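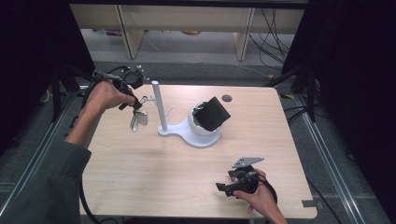
Khurram Niazi runs the gripper bench at Stovalstead. On a Tuesday in October his team lost 97 recordings. "The pad on one finger was slipping," he told me. "The part turned a little in every grasp, and we saw it too late."

The quick repair was black tape, in layers. "Tape wrinkles — then the grip changes again," he said. His colleague Joaquín Bravo wanted to stop after five bad grasps.

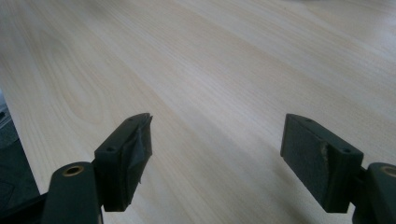
What changed after

Now they check both pads before each session. "It takes two minutes," Bravo said.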